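Tarka ferry operator sets out terms for keeping the Batia route

Ximeng Cao has run the ferry company Zilleo for three years, and for most of that time the question she is asked first is whether the Batia route will survive. She was asked again this week, after the island council said it would not renew the operating grant in its present form.

"The boats are running and they will run through April," Cao said at the company's office in Tarka. "People with bookings should keep them. What happens after April depends on an agreement we don't have yet."

The route carries passengers and light freight between Tarka and Batia, with a stop at Ding on the way. The crossing takes 60 minutes in good weather. The larger of the two vessels is licensed for 300 passengers and sails full on holiday weekends. On a weekday in the off season it can leave with fewer than 60 people on board, and that is where the money is lost.

Cao does not dispute the council's right to ask for changes. She said the grant was written when fuel was cheaper and when the company had a single boat, and that nobody on either side would draft it the same way now.

"They want to pay for sailings that people use. I understand that. But a nurse who has to be in Batia on a Tuesday morning is also using it, even if there are empty seats around her."

The council has suggested dropping the stop at Ding from Monday to Thursday. Cao said she would accept fewer calls there but not a gap of four days. Ding has no airstrip, and its shop takes most of its stock off the early boat.

Her own proposal is to keep the morning sailing all year, cut the midday one outside the holiday season, and put the smaller boat on the evening run. The company would then be paid per sailing completed, with a deduction for cancellations that are its own fault. Weather cancellations would not count against it.

"We had too many breakdowns last year," she said. "I've said that in public and I'll say it again. The starboard engine on the big boat should have been replaced two seasons ago. It's ordered now."

Fares

The single fare will not go up before the talks finish. After that Cao would make no promise. She said any increase would be announced a month ahead and that the resident discount would stay.

Asked about rumors that Zilleo was being sold, she said there had been one approach, by letter, and that she had turned it down. She would not name the sender.

"I answered it the same day. It wasn't a long reply."

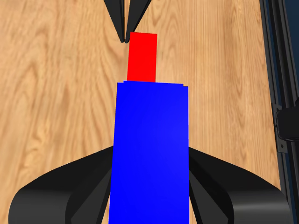 Staff

Zilleo's crews are on seasonal contracts, and several deckhands have said they are looking for work elsewhere. Cao said she had met with them and told them what she knew. Those who stay through the end of April will be paid for the full month whether or not the midday sailing continues.

She would like the next agreement to run long enough for permanent jobs – five years was the term she mentioned – and said the present yearly renewals made it hard to train anyone for a captain's license.

The next meeting

The two sides meet again on Sun 20 January at the council building in Tarka. The session is closed, but the council has said it will publish the proposed timetable afterward and take written comments from residents of all three ports.

Cao expects to be asked for more detail on maintenance costs and is bringing the company's engineer. She also wants to raise the condition of the pier at Ding, where the lower landing steps have been closed since the fall and passengers board by a temporary ramp.

"That's a council repair. It has been on their list longer than it has been on mine," she said.

Written comments can be handed in at any of the three ticket offices during opening hours.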